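Trash bag too big for small round bin, the edge lies on the floor

Posted in: Household and cleaning
Viewed 595 times

Hello to all. I have a small round bin in my living room, near the plants. I use the light blue bags from Fluseck, because I bought one big box with 60 bags and I do not want to waste them. The bag is too wide and too long for this bin. 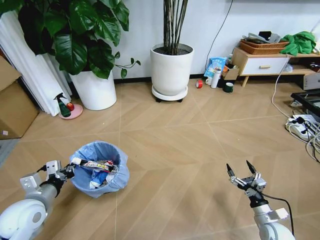
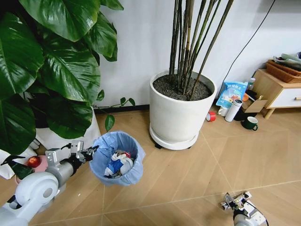

My problem is the extra plastic. I fold it over the rim as everybody does, but in a small bin so much of it remains that it slides down and reaches the floor. When I sweep, the broom catches it. Also the bag goes slowly inside when the trash becomes heavy, and then I must pull it up with my fingers between snack wrappers and old paper. In the first photo it is well seen how the edge of the bag spreads on the floor tiles at the foot of the bin. I tried a rubber band from the kitchen, but it was too small and it broke on the second day. I tried also to cut the bag with scissors, and the cut was not straight, so one side fell in.

Is there some simple way to hold the bag, without buying a new bin? The bin itself is good, I have it for many years. It would be nice if the solution does not look ugly, since guests sit in this room.

Posted by quietbalcony

You do not need a rubber band and you do not need scissors. Make a knot.

Put the bag in the bin and open it until it touches the bottom. Push the air out with your hand, this part is important. Fold the edge over the rim. Now go to one side, the side which faces the wall, and take all the loose plastic together in your hand. Pull until the bag sits tight around the rim, then twist this loose part two or three times and tie it in a small knot under the rim. The knot holds the whole bag. The rest of the plastic you can tuck up under the fold, so it does not touch the floor.

When the bag is full, open the knot or simply lift the bag up over the rim together with the knot. I do the second, it is quicker.

If your bin becomes narrow at the bottom, the bag can still slip a little. In this case fold the edge two times before you make the knot. The thicker fold has more grip. With very thin bags you should pull gently, because they tear at the fold.

One more thing. Long extra plastic at the bottom inside the bin is not a problem, but extra at the top is. So push the bag down well and let it make wrinkles on the bottom. You will already lose a good part of the length like this.

I have done it for years with bags of 48 liters in an office bin, and it stays.

Posted by Emunora_tenant

buy smaller bags. Trustamo has a roll for bathroom bins, 16 in one roll, they fit mine. The big ones you can keep for the kitchen or for old clothes

Posted by dumlao_street

Thank you both. I made the knot on the wall side and it holds since the morning. The first time I forgot to push out the air and the bag stood up like a balloon, so please really do this step. The plastic does not lie on the floor now and I could sweep all around, also behind the plant pots, where there are always dry leaves.

I will finish my big box first and after that I will look for the smaller roll. Does somebody know if the small ones also exist in light blue? The white ones I had before were so thin that I could see all the trash through them.

Posted by quietbalcony

Mine are gray. I did not see blue

Posted by dumlao_street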